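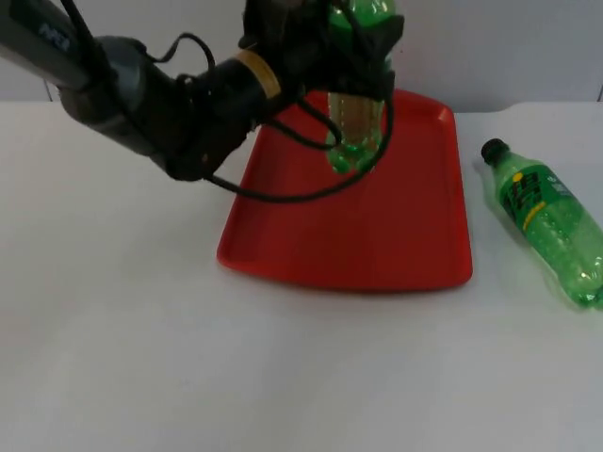
Cell 2, Groltholm lab – handout for week 3, setup and upkeep
Notes by Ronja Rønning, corrections to Domnica Crăciun please

Before power on
Key out, log sheet signed. Read the last entry, esp. anything under "faults".
Tray square to the table edge. Red one for bottles.
Cables: loops round the wrist need slack but must not hook on a bottle or the tray rim. Jog the wrist slowly through its full turn and watch them. If a loop snags, stop, re-dress it, start again.
Tape band on the wrist – check its not lifting. Replace if the end has come up.

Gripper cover
Folds are fine, tears are not. Spare covers in the Vītola box, drawer 102.
Wipe the fingers, dry cloth only. No solvent!!

Grip check
Use a full bottle, cap on. Close at slow speed, stop at first contact. Look at the wrist camera picture: fingertip should meet the bottle at the shoulder, where it bulges out, well clear of the neck ridges. Green plastic throws a lot of glare so don't judge by the bright streaks, go by the outline.
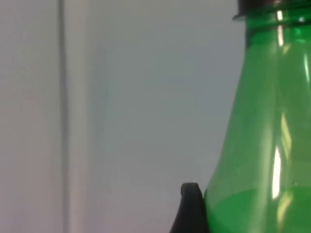

If the grip is off
Too high – lower the approach in the Bosesus menu, save, repeat.
Slips on lift – clean fingers first, then look at force. Dont touch force before cleaning.
Error 513 = wrist cable fault. Power down, reseat the plug, call Domnica if it comes back.

Service
Every 300 hours: finger screws, cable ties, new cover. Write the hours in the log, Onudard want them for the warrenty.

For next time: read the jogging section, bring your own log sheet.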